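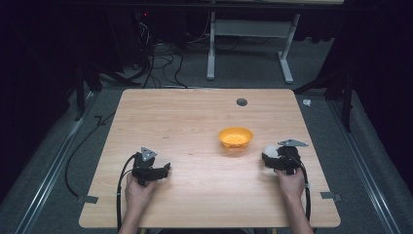
Vurndale Shared Workshop
Progress report to the Clanik small grants program, February
Project: Umon hand-held grippers, pair
Prepared by Fabrice Besnard

Where we said we would be

The application promised two matching hand-held grippers, a table to use them on, and a set of recordings of a person doing simple jobs with them. It also promised a tidy cable run. We have most of the first three.

Where we are

Both grippers are built and working. Hòa Lý drew the fingers and printed them in the back bay, mostly after 9 p.m. when the good printer is free. The version on the table is the fourth. The first was too soft, the second was too stiff, and the third was a fine shape but mirrored the wrong way, so we now own two excellent left hands if the program knows of anyone who needs them.

Threaded inserts have gone in where we used to run screws straight into plastic. They were a line item in the budget and I'd like to defend that line item. The old screws let go about as often as they held, and a finger that drops off halfway through a recording spoils the recording and the mood.

The pads took longer than they should have. Smooth plastic pinches a block well enough and spits out anything round. Hòa tried three facings before settling on the textured one, which grips without leaving marks and can be peeled off and replaced. We have not found a glue that comes off as politely as it goes on.

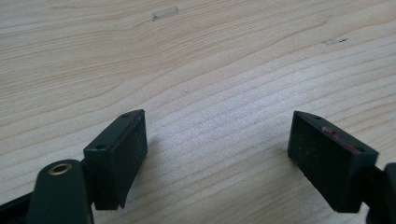 Finger pads open over the tabletop. The red smear on the right-hand one has not affected the grip.

Recordings

The agreed jobs are picking up, placing, and passing from one gripper to the other. We have logged 139 sessions to date. The plan called for 20 repeats of each job by each operator. Hòa has finished hers. I have finished mine except for passing, where I am told my left hand lacks conviction.

Round objects are still the hard part. A ball will sit nicely between the fingers if they meet it at the middle, and will leave for the far side of the workshop if they meet it a little high.
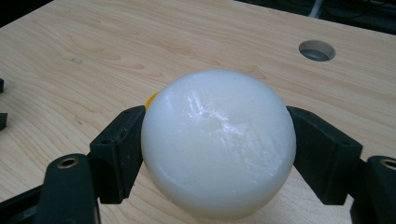 What helped most was slowing down the last bit of the squeeze, and that came from practice more than from any change to the hardware. We had drawn up a cupped pad for round things and have shelved it. A flat pad is quicker to make, and one set of fingers for every job keeps the recordings comparable.

Money

Spending so far is $1,049 against the grant. The largest share went on filament, inserts and fasteners, followed by cable. I underestimated cable. The application allowed for one run per gripper and did not allow for Fabrice Besnard stepping on one of them. Receipts are in the shared folder under Chuang, which is the name of the old project and which none of us has the rights to change.

Problems

The cables are still long and still on the floor. Operators have learned to step over them, which I recognize is not the same as solving it. We priced an overhead boom and then priced it again in the hope of a different answer.

The bay is also colder than we planned for. Practice has been kept to short turns, with the kettle in between.

Next

Hòa will print a spare set of fingers so that a breakage costs us minutes instead of an evening. I will finish my passing repeats. After that we will bring in two members who have never held the grippers and see how they manage with only the written instructions, which still need to be written.

We are not asking for more money this quarter. We would like to move $20 from "signage" to "cable ties", and will take silence as a yes unless told otherwise.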